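4. Placing the lamp and first switching on

This section is valid for the Sesell table lamps with glass shade, small and large size. If you have the wall model, please go to section 6. Read the whole section one time before you begin, because some steps must be done before the shade is mounted and it is annoying to take it off again.

4.1 Choosing the place

The lamp needs a flat and firm surface. A side table, a chest of drawers or a dining table is good. A shelf with open bars is not good.

1. Put your hand flat on the table and push lightly from side to side. If the table moves, tighten its legs first or choose another table.

2. Keep a free distance of 8 inches between the shade and any curtain, paper or dried flowers.

3. Find the wall outlet you want to use. The cord must reach it without being stretched. When the cord is in its place, you should still be able to lift the lamp a little for cleaning.

4. If children or a cat live in the home, choose a place where the cord can go behind the furniture and not across the open floor.

Note: The base has a felt ring on the underside. On freshly oiled or waxed tables the felt can leave a dull mark. Wait until the oil is fully hard, or put a thin cork mat between.

Caution: Do not use the lamp in a bathroom, on a balcony or in a winter garden. It is made for dry rooms only.

4.2 Mounting the shade

The shade is packed separately in the smaller box, order code 1724. Spare shades from our dealer Oltmanns in Dostport have the same code and the same thread.

1. Make sure the plug is not in the outlet.

2. Wash your hands, or wear the cotton gloves from the bag. Finger grease becomes visible on the glass when the light is on.

3. Screw the bulb into the holder. Stop when you feel resistance. Only LED bulbs with a maximum of 8 watts are allowed.

4. Hold the shade with one hand from below and turn the ring with the other hand. The ring turns to the right. It must go easily -- if it becomes heavy after half a turn, the thread is crooked and you must start again.

5. Let go of the shade slowly. It must hang straight and must not rattle.

Caution: Never tighten the ring with pliers. The glass can crack later, when it becomes warm, and not at the moment when you do it.

4.3 Laying the cord

New cords have been rolled up in the box for a long time and want to stay rolled up. This is normal.

1. Open the cable tie with your fingers. Do not cut it with a knife.

2. Let the cord lie open in a warm room overnight. In the morning it is much softer.

3. Lead the cord away from the base in wide curves.

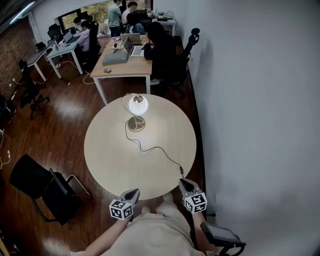 4. Do not make a knot in the cord to shorten it, and do not put it under the base. If it is too long, use the cord winder (order code 768), which can be glued under the table top.

5. If the cord goes over a table edge, check that the edge is smooth. On glass and stone tables we recommend the edge protector from the bag.

6. Put the plug in the outlet last of all.

Note: A cord that has a cut, a burn or a hard bend must be changed. Only a service partner may do this. Please don't repair it with tape.

4.4 First switching on

1. Switch the lamp on and wait. Some LED bulbs need a short moment before they light.

2. Leave it on for 35 minutes and stay in the room. A light smell in this time comes from the protective oil on the metal and goes away by itself.

3. Switch off and let the lamp cool down. Then check the ring one more time by hand and tighten it a little if it has become loose.

If the lamp does not light, check in this order: the outlet (try it with another device), the bulb, the plug. If the light flickers, the bulb is usually not screwed in far enough. Pull the plug before you touch it.

A dimmer in the wall is only allowed when the package of the bulb says that it can be dimmed. We get many letters about humming lamps every August, when people move to a new apartment and find an old dimmer there -- the lamp itself is then without fault.

4.5 If something is missing

Write to Drerkholm customer service, attention Jarmo Juntunen, and tell us the number from the sticker under the base. Please keep both boxes until you have an answer. Glass parts are only replaced if they can be sent back in the original carton.

Cleaning and changing the bulb are explained in section 5.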